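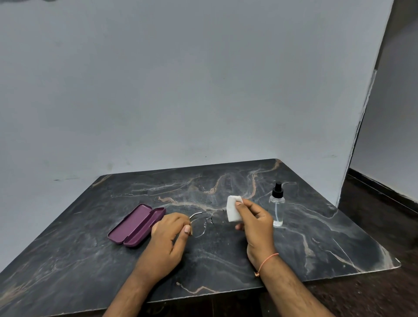
老花的第一年

去年三月开始，我看手机要把胳膊伸直。起初以为是没睡好，后来在超市看酱油瓶背面的配料表，拿近了糊，拿远了字又太小，站在货架前试了几个距离都不行，最后请旁边的人念给我听。回家的路上我想，大概就是那回事了。

我从初中起戴近视镜，三十年里度数变化不大，一直以为眼睛的事已经定了。近视的人到了这个年纪有个过渡办法，就是看近处的时候把眼镜摘掉。我这样过了几个月。上班看屏幕戴着，看纸质稿子摘掉，抬头跟人说话再戴上。我的工作是校对说明书和培训手册，一上午要在屏幕和纸之间来回很多次，眼镜摘下来随手一放，常常压在稿子下面，找起来很烦。坐着的时候还好，最麻烦的是开会，投影在墙上，资料在手里，两样总有一样看不清。

验光

拖到入冬才去验光。Nollcombe 只有一家眼镜店，周围的人都去那里，我也去过两次，每次都是十分钟就出单子。这次我想验得仔细一点，就坐车去了 Curnham，车程不算远，中间要换一趟车。店名叫 Escobar，在老邮局后面那条街上，门脸很窄，里面倒深。

验光师叫 Eusebio Villanueva，说话很慢。他先问我一天怎么用眼睛，屏幕离脸多远，稿子放平还是立着，开不开夜车，看不看乐谱。我说屏幕大概一臂远，他让我坐到一张桌子前比划给他看，拿尺子量了，比我说的近不少。我这才知道自己平时是伸着脖子工作的。

然后才是那套常规的：看字母，换镜片，哪个清楚，哪个更清楚。我一向害怕这个环节，总觉得自己答错了就会配错。他说答不出来就说一样，一样也是有用的答案。整个过程比我习惯的长得多，中间还让我出去走了一圈，回来再验一遍近处。

结论是近视基本没变，散光轻微加深，需要加看近的度数。他给了两个方案，一是单配一副看近的，留在办公桌上；二是配渐进镜片，一副从远看到近。我问他哪个好，他说看我愿不愿意花时间适应。我当时觉得适应能有多难，就选了渐进。

镜片加镜架一共 822，比我以前任何一副都贵。我在店里犹豫了一阵，中途还出去喝了杯咖啡，最后还是付了。镜架选了最轻的那一类，鼻梁上压了三十年，我对重量很敏感。

头几周

取眼镜那天我差点在店门口的台阶上踩空。渐进镜片下半部分是看近的，低头看脚，地面会浮起来，而且有点弯。Villanueva 提醒过我，下楼梯要低头用上半部分看，知道归知道，脚不听。

头 5 天是最难受的。转头的时候两边的东西像在水里晃，我在公司走廊里走得很小心，同事问我是不是扭了腰。看屏幕也不顺，中间那一段清楚的区域比我想的窄，一行长字从左看到右，要跟着转头，光转眼珠不行。傍晚会头疼，在太阳穴两侧，不厉害，但是每天都来。

那几天我偷偷换回旧眼镜两次。打电话去店里问，接电话的正好是他本人，他说不要换来换去，大脑刚学一点又忘了。我就把旧的收到卧室抽屉最里面。

第二周头疼没有了。第三周有一天早上，我下完楼走到车站才想起来，刚才下楼梯没有想脚的事。到现在我也说不清是哪一天好的。只有一件事一直没适应，就是躺在沙发上看电视，头一靠后，画面正好落在看近的那一段里，糊成一片。现在看电视我坐着看，或者戴旧的那副，反正躺着也不用走路。

顺便说一下擦眼镜。我以前用衣角擦，用了三十年，镜片上的细划痕一副比一副多，也没当回事。这副贵，取镜的时候店里又讲了一遍，我就老老实实照做：先用清水冲，把灰冲走，再擦。流水不方便的时候用喷剂，喷完不要急着用力。纸巾不用，热水不用，热水伤镀膜。镜片边缘和鼻托那里最容易积油，要单独照顾一下。照这样做了几个月，对着灯看，镜片上还没有划痕。

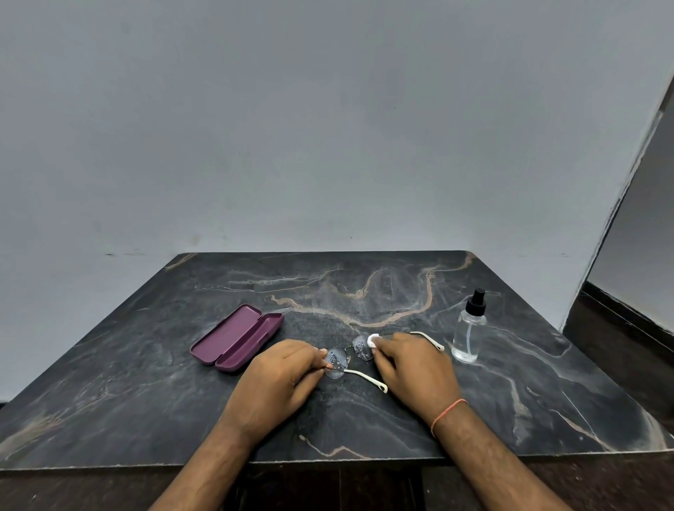
改变的是别的东西

眼镜解决了一部分，剩下的要靠改习惯。下面这些是我这一年陆续改的，记下来，也许对同龄的人有点用。

灯。我一直在一盏装饰性的吊灯下看书，年轻时没觉得有问题。后来在书桌左边加了一盏可以压低的台灯，同一本书、同一副眼镜，差别很大。老花的人对光的需要比以前多，这个道理我早听过，自己试了才当真。厨房切菜的地方也加了一条灯，切葱的时候终于能看见刀口。

字号。我在电子阅读器上用的软件叫 Titer，以前字号设得很小，一页塞得下很多字，翻页少，觉得痛快。现在调到 16，行距也放宽一档。刚调完觉得像儿童读物，过了几天就看不出大了。倒是偶尔看到别人手机上的字，会奇怪他们怎么看得见。

休息。每看 20 分钟近处，抬头看远处一会儿。这条是最难坚持的，校对的时候一停就容易忘记看到哪一行。我的办法是用一把木尺压住当前行，抬头看窗外对面的屋顶，再回来。屋顶上有个烟囱，上面经常停着鸽子，看鸽子比看屋顶容易看得久。

纸。稿子以前平放在桌上，现在放在一个斜的架子上。脖子轻松很多，肩膀也是。我后来怀疑有一部分头疼本来就是脖子引起的，跟镜片没有关系。

开夜车我减少了。晚上路牌和对面车灯边上有一点光晕，问过，说是正常的，但我开得不自在。冬天回父母家，改成坐火车去，在车上还能看几页书。

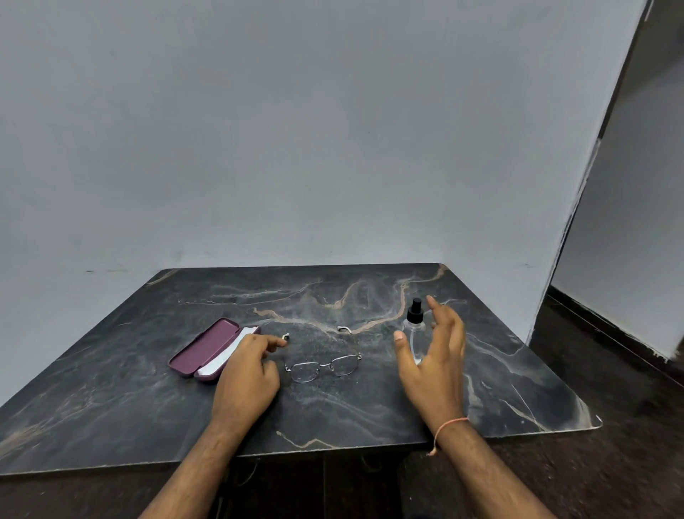
跟父亲说起这件事

父亲今年七十多，老花镜用了很多年。家里到处都是他的老花镜，电话旁边，缝纫机上，卫生间的架子上，都是在市场上买的便宜货，度数也不一样，拿到哪副算哪副。我小时候觉得好笑，一个人怎么需要这么多眼镜。

过年回去，我把自己的渐进眼镜给他试了一下，他戴上走了两步就摘下来，说地是歪的。我告诉他我花了多少钱，他没有说话，过了一会儿去厨房跟我母亲说了，我在客厅听得见。

后来他问我，从什么时候开始看不清的。我说了酱油瓶的事。他说他是穿针，有一天给我缝书包带子，怎么也穿不进去，叫我过去帮忙，我一下就穿好了，穿完就跑出去玩了。这件事我一点印象也没有。算一下年纪，他那时候比我现在还小两岁。

走之前我带他去镇上验了一次光，左右眼的度数差得不少，他一直用的是两边一样的。配了一副看近的，普通镜片，价钱是我那副的零头。他在电话里说报纸清楚了，卫生间那副也没扔，刮胡子的时候还用。

我自己的复查约在下个月，还是去 Curnham。打算问问看电视那件事，另外想问单配一副看屏幕的值不值得，价钱问到了再写上来。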